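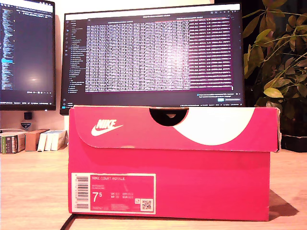 Shoe boxes are wanted at the Sokico office in Renton, where staff are collecting them for the Loritz winter parcel appeal. The collection opened on Saturday and runs for 3 weeks. Any closed box of ordinary size will do, such as the pinkish-red Nike one on the desk, and scuffed corners or old size labels don't matter. Lids should be left attached where they are hinged.

Each box will be filled with gloves, socks, soap and a small game, then delivered in the Renton area by Yazzie vans. Last year's appeal sent out 1,000 parcels, and the organisers hope to pass that figure in November.

Boxes can be left at the front desk until 6 in the evening. Larger loads should go to the side door, which is open until 7 on weekdays. Boot boxes are too tall for the van shelves and can't be accepted.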